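Corduroy on the Rail — Gallery
Zurko Second-Hand Clothing
Jan 24, 2025

Welcome to our small gallery page. In this season we sort the jackets and coats which people bring to Zurko, and many visitors ask us how we choose and how we care for them. So I decided to show one favorite piece and to write a few lines with it. The other galleries, with knitwear and with winter boots, you can find in the menu on the left.

The rail in this gallery is for corduroy only. We received 138 pieces of clothing in the last delivery from Clustden, and the corduroy was the nicest part of it. Some pieces still need a button or a new zipper, and those will go on the rail later, I hope before April.

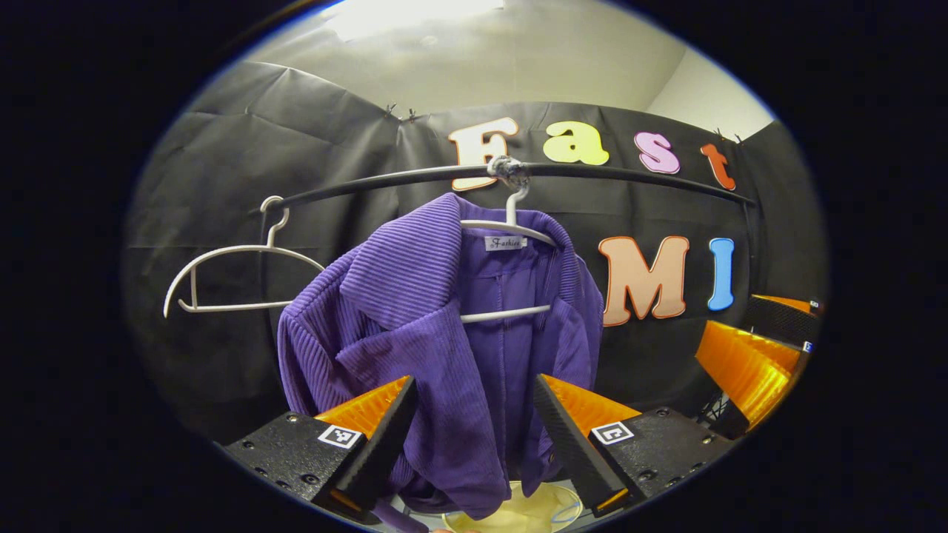
Corduroy is a fabric that likes to hang. If you fold it and leave it under other clothes, the ribs become flat and it takes much patience to bring them back. I always hang a jacket with the collar opened outward, like on the violet one with the small "Fashion" label in the neck, so that you can see the lining too, a little lighter than the outside. For me the color is the best part — a deep purple that goes well with gray trousers or simple jeans. The ribs run from top to bottom, and this makes the jacket look longer. White plastic hangers are not elegant, I know, but they are light and easy to wash.

Item number: 3813
Color: violet
Fabric: ribbed corduroy, with smooth lining
Please try it on in the shop, we do not give sizes by telephone.

Care at home: brush it softly in the direction of the ribs, with a dry brush. Wash it inside out in cool water and do not iron it on the right side. A little steam from the shower is enough for small creases. I use the soft clothes brush from Fandwood, and we keep 2 of them at the desk if you want to try.

A piece stays reserved for 5 days when you write to us with the item number. After this time it goes back on the rail. You can pick it up in the shop or at our table in the Strömberg arcade — please tell us which one you prefer.

Next gallery: Scarves and Hats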